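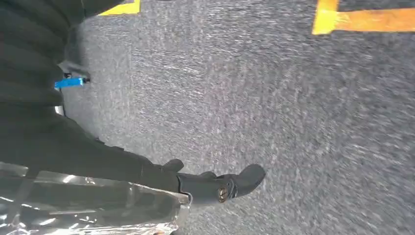 Figure 2. Robotic arm with hand extended.

Section 2. Setting Up the Dust Barrier

This section covers the installation of the Zullico 2000 Dust Barrier in an occupied home before demolition, sanding or drywall work begins. It applies to the standard kit and to the extended kit. The connection of the exhaust fan to the building's electrical supply is covered in Section 3, and daily maintenance in Section 4.

The barrier separates a work area from the rest of the house and is suitable for work areas of up to 600 square feet. Larger areas should be divided, with a separate barrier and a separate fan for each part.

CAUTION: The dust barrier is not designed to contain asbestos, lead dust or mold. If any of these may be present, do not begin work. Arrange for testing by a qualified firm and follow the rules that apply in your area.

2.1 Before You Begin

Check the contents of the kit against the packing slip. The standard kit contains:

Telescoping poles with upper and lower pads
Barrier sheeting, one roll, 100 feet
Zipper door panels
Foam rails for the top edge
Floor clips
Correia low-tack tape
Gevon exhaust fan with pre-filter and main filter
Flexible duct and window plate

The extended kit also contains side clamps for use against masonry, and a second roll of sheeting.

Note: The poles are shipped with the locking collars loosened. A collar that turns freely is not defective.

The following are not supplied: a step ladder, a tape measure, a utility knife, a vacuum cleaner with a fine-particle filter, and drop cloths for the path between the work area and the exit.

Read this section to the end before unpacking the sheeting. Once unfolded, the sheeting picks up dust and hair from the floor and the tape will not hold well on it.

2.2 Choosing the Barrier Line

1. Walk through the work area with the person in charge of the work. Agree on which doors will be used by the crew, which will be sealed, and where debris will leave the building.

2. Select a line for the barrier that crosses the narrowest opening available. A hallway or a cased opening is preferable to the middle of an open room.

3. Confirm that the line does not pass beneath a ceiling fan, a sprinkler head or a smoke alarm. Move the line if it does.

4. Leave enough space on the work side for a person to stand, remove shoes and close the zipper before passing through the second panel. Where space does not permit a double entry, use a single panel and place a damp mat on the house side.

5. Mark the line on the floor with short pieces of low-tack tape. Do not mark the ceiling.

CAUTION: The barrier must never block the only way out of a bedroom or of the building. If the household has only one exit on that level, consult the local building office before proceeding.

2.3 Preparing the Surfaces

1. Remove pictures, curtains and loose rugs from both sides of the line.

2. Vacuum the floor and baseboards along the line. Wipe the wall from floor to ceiling with a barely damp cloth and allow it to dry fully.

3. Test the tape. Apply a short strip in an area that will not be noticed, leave it overnight, and remove it slowly, pulling back against itself. If paint or wallpaper lifts, do not apply tape to that surface. Use the side clamps, or install an additional pole tight against the wall.

4. On hardwood floors, lay a strip of clean cardboard under each lower pad. On carpet, use the wide pads.

Note: Paint applied within the last month may not have cured. Tape should not be used on it even where the test strip comes away clean.

2.4 Raising the Poles

Two people are required for this procedure.

1. Measure the floor-to-ceiling height at each end of the line and at the center. Older houses often vary from one end to the other, and each pole should be set to its own position.

2. Cut the sheeting to the width of the opening, allowing an overlap at each wall. Allow additional length at the bottom so that the sheeting lies on the floor on the work side.

3. Lay the first pole on the floor. Open the upper pad, place the edge of the sheeting across it, and press the retaining plate down until it clicks.

4. Stand the pole upright, with one person steadying it from below. Extend the upper section until the pad rests against the ceiling.

5. Compress the spring by pushing upward a short distance, then turn the locking collar clockwise until it is hand-tight. Release the pole gradually.

6. Check that the pole is vertical. Adjust the lower pad, never the upper pad, which may scuff the ceiling if dragged.

7. Repeat for the remaining poles. Place one pole close to each wall and space the others evenly between them.

8. Fit the foam rails between the poles along the top edge. The rails should touch the ceiling along their full length — light showing above a rail indicates a gap.

CAUTION: Do not use pliers or a wrench on the locking collars. Excessive tension can crack plaster or lift a suspended ceiling panel.

CAUTION: Do not set an upper pad against a ceiling tile, a light diffuser or crown molding. Where the ceiling cannot bear a pole, contact the service desk for the frame adapter.

2.5 Sealing the Edges

1. Starting at the top, tape the sheeting to the wall on each side. Work downward and press out folds by hand.

2. At the floor, turn the extra sheeting toward the work area and secure it with the floor clips. Tape the folded edge if sanding is planned.

3. Seal doors that will not be used. Tape along the top and both sides first, and the threshold last.

4. Cover the supply and return vents within the work area with sheeting and tape.

5. Switch the heating or cooling system off while dust-producing work is under way. If the system must run for the rest of the house, consult a heating contractor before covering any return vent.

Note: Covering a return vent on a system that remains in operation can reduce airflow and may cause the equipment to shut down. Damage of this kind is excluded from the warranty on the barrier.

2.6 Installing the Zipper Door

1. Let the barrier hang for at least an hour before fitting the door. The sheeting relaxes after it is raised, and a panel fitted too early may pucker.

2. Peel the backing from the top of the zipper panel and press it to the sheeting at a height that the tallest member of the crew can reach comfortably.

3. Continue down both sides, keeping the panel straight. Leave the bottom edge free.

4. Open the zipper fully. With the utility knife, cut the sheeting behind the zipper from top to bottom, keeping the blade away from the teeth.

5. Fold the cut edges back and secure them with the hook strips provided.

6. For a double entry, hang a second sheet with its own panel behind the first. The two doors should not be open at the same time.

Do not lubricate the zipper with oil or wax. Brush the teeth with a dry brush when the slide becomes stiff.

2.7 Placing the Exhaust Fan

1. Position the Gevon fan on a level surface inside the work area, as far as practical from the zipper door. Air should travel from the door, across the work, and toward the fan.

2. Confirm that both filters are seated. The arrow on the main filter must point toward the outlet.

3. Fit the window plate in the window opening and lower the sash onto it. Seal any remaining gap with tape.

4. Connect the duct to the outlet and to the plate. Keep the duct as straight as possible and tighten the bands at both ends.

5. Complete the electrical connection as described in Section 3, and set the fan to low.

6. Close the zipper door and observe the barrier. The sheeting should draw gently toward the work area. If it bulges toward the house, switch the fan off and check the duct and the filters.

7. Increase the speed only if dust remains suspended after work has stopped. High speed places greater strain on the poles and on the tape.

CAUTION: Exhaust fans can draw combustion gases back into the house from a water heater, furnace or fireplace. Do not operate the fan while a fuel-burning appliance that draws its air from inside the home is in use. A working carbon monoxide alarm is required on every level.

2.8 Final Check

Complete the following before any tools are brought in:

All poles are vertical and the collars are hand-tight.
The top rails touch the ceiling.
Tape is pressed flat at walls and doors.
The sheeting draws inward when the fan is on low.
The zipper can be opened from both sides.
Smoke and carbon monoxide alarms on the house side have been tested.
The household has been told which route to use during work hours.

Repeat the check at the start of each working day, and after any heavy demolition.

2.9 Ordering Replacement Parts

Sheeting, tape, zipper panels and filters may be ordered from the Divdale service desk. State the kit type and the part number printed on the inside of the carton lid. Parts for kits purchased before April may differ in the shape of the retaining plate, and the older plate cannot be used with the newer upper pad.

Opened rolls of tape and used filters are not accepted for return.

Section revised Nov 27, 2021. Replaces all earlier versions of Section 2.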